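Skallstead glass-topped dining table, four months on

Rating: 3 out of 5

Posted Feb 23, 2024

I didn't want a glass table. I grew up being shouted at for putting cups down too hard on one, and everything I read beforehand was either a five-star rave written the day the box arrived or a one-star rant about the courier. So this is for anybody who wants to know what the Skallstead is like once the novelty has gone.

We bought ours in November from the Kendcombe showroom, reduced by £171 from a price I suspect very few people ever paid. Delivery took 16 days against a promised 14. Two men carried it in, stood it on its legs and left before I'd found my glasses.

First, the claims. The leaflet calls the top "virtually invisible in any room". Rubbish. It's a thick piece of glass with a thick edge, and the edge is what you notice when you walk in. I don't mind that, as it looks solid and I've never once felt it flex, but if you're picturing a table that melts away you will be disappointed. The leaflet also says "wipes clean in seconds". It wipes smeary in seconds. Clean takes a dry cloth afterwards and a bit of temper.

Then there's the matter of what goes underneath. A printed sheet sits under the glass, and you can swap it for another if you get fed up. The assistant made a great deal of this. I was ready to sneer, and my mother-in-law, Elfriede Stüber, chose the print, so I had no say in the matter anyway.

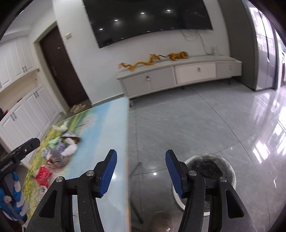 Clutter is my real complaint, and no review I read mentioned it. On our old oak table a bit of mess disappeared into the grain. On glass every wrapper looks like litter. Ours gathers things at one side, packets and scrunched-up bags and bits of cloth mostly, and against that pale blue sky and the yellow-green meadow they stand out a mile. The meadow has grown on me, I'll admit, and the flowers are small enough to hide crumbs. A plain white sheet would be far worse.

You also see straight through the bare glass at the edge to whatever is below. We keep a round stool with a speckled top under there and it's on show all day, along with the floor. If you store shoes or boxes under your table, think again. Our tiles are grey and shiny, so between them and the glass there's plenty of glare on a bright afternoon.

Noise: plates clatter. Felt pads under the serving dishes help. I tried the Alvarado ones at 5 pounds a packet and they shed fluff, so get something else.

Scratches: one, short, my own fault, from dragging a casserole. The Meltusora polish they push at the till did nothing for it and smells of pear drops. Save your money.

Getting crumbs out from between the sheet and the glass is a two-person job. The glass is heavy, and I wouldn't let anyone try it alone.

Would I buy it again? At the reduced price, maybe. It's sturdy, it hasn't stained, and six of us ate round it at Christmas without anyone getting a table leg in the knee. At full price I'd have gone back for the oak one.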